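Re: [toy-sorting] One bin or many?
From: Mhairi Nisbet
To: the list

Erdal Dönmez wrote:

> We went over to the single-bin system in January and I won't be
> going back. Everything small goes in one open blue bin, no lids,
> no labels, no pictures taped to the front. The animals, the play
> food, the blocks, all of it. Clean-up went from 13 minutes to
> almost nothing. The kids can see what they have and they put it
> away themselves. I'd urge every playroom on this list to get rid
> of the drawer towers.

Erdal, I'm glad it's going well for you, but I have a few doubts before anybody hauls a drawer tower to the curb.

First, the 13 minutes. Was that the same group of kids, at the same time of day, with the same amount of stuff out? You mentioned back in the fall that you'd boxed up half the play food. If there's less on the floor, clean-up gets shorter no matter what you throw it into. I'd believe the number more if you'd changed one thing at a time.

Second, I don't think clean-up is the part that goes wrong. Getting things out again is. A kid who wants the cow out of a mixed bin has two choices, dig or dump, and in my experience they dump. Then you have the whole lot on the rug at nine in the morning and whatever you saved the night before is gone by snack.

I do agree with you on open tops. We have plain blue plastic ones at our place and I've got nothing bad to say about them. They wipe out fast and I haven't had one crack yet. 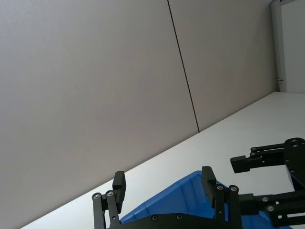
Lids are a pain. The Pleltton boxes we had before came with the snap kind, and a four-year-old can't work them without help, so the boxes ended up beside the shelf with the lids underneath. If your real point is "lose the lids," then I'm with you, and you can stop reading.

Where I get off is "everything small." Animals are a set. Kids play with them as a set. Mix them in with blocks and plastic pears and I'd bet the animals get used less, though I admit I haven't tested that either. What has worked for me is a shallow tray for the animals alone, on a table, with only a few in it at a time. The rest stay in the closet and get swapped in when I remember, which could be every two weeks or could be once a season.

And please don't anybody tell me about the Brutico sorting cart. I know there was a thread. I read all of it. A cart with 148 pieces and its own instruction booklet is one more thing to put away.

One practical question for those who do keep animals separate: do you split farm from wild? I used to, and I've mostly quit. The pig ends up with the lion by lunchtime and I can't see that it harms either of them.
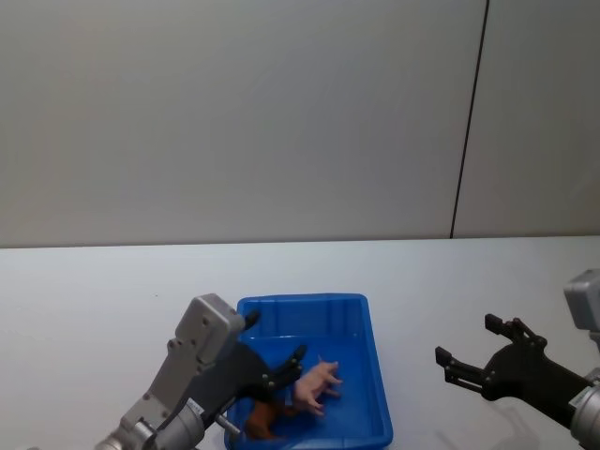

Sylvain Rey wrote back that he still splits them, but only because the two sets are different sizes and the little farm ones get lost under the big ones. He also thought Erdal's timing was probably fair: "Our room at Brornwood got faster too, and we hadn't put anything away in a closet. I can't speak to the dumping. Ours dumped before and they dump now."

Fair enough, Sylvain, and size is a better reason than any I had. I'd still like to hear from a room that tried the single bin and gave it up. So far the only people writing in are the ones who like it.

Mhairi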